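4.2 Which parts come out, and in what order

The claim most often repeated in guides to computer repair is that an old desktop tower can be stripped by anyone with a screwdriver and a free afternoon. We doubt it. The Skevar collection holds records for 665 towers, and in 583 of them the person doing the work wrote down the order in which parts were removed. Very few of those orders match the one printed in the Mellska handbook, which puts the power supply first and the processor last.

The handbook's reasoning is that a case without its power supply gives the hands more room. That may be so in a wide case. In a narrow one the leads still have to be traced and unplugged - often in poor light - and it is hard to see what has been gained. Yilma's figure of 2,000 towers stripped in this order is often quoted in support, yet the report does not say how many boards were fit for use afterwards, and a count of that kind tells us little without it.

We are no more convinced by the opposite advice, which is to clear the board before touching anything else. Once the cooler is off, an open processor socket is easily harmed by a dropped screw, and every later step takes place over it. Figure 4 shows a tower on its side with the side panel off, the socket without a cooler and its metal retention frame raised, while the power supply is still in the case.

Figure 4. Interior of an open desktop tower, with the power supply, green motherboard, memory slots and a long blue expansion slot. 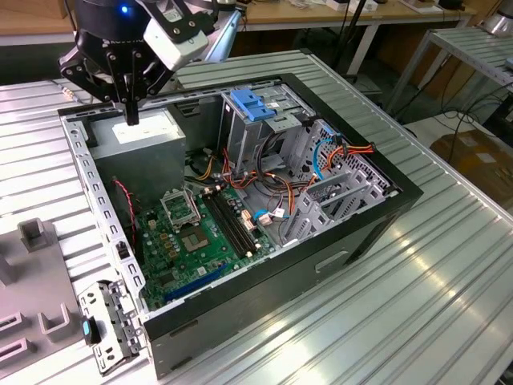 The Tolletti method leaves the choice of order to the worker and asks only that it be written down, a modest rule that at least gives us something to compare.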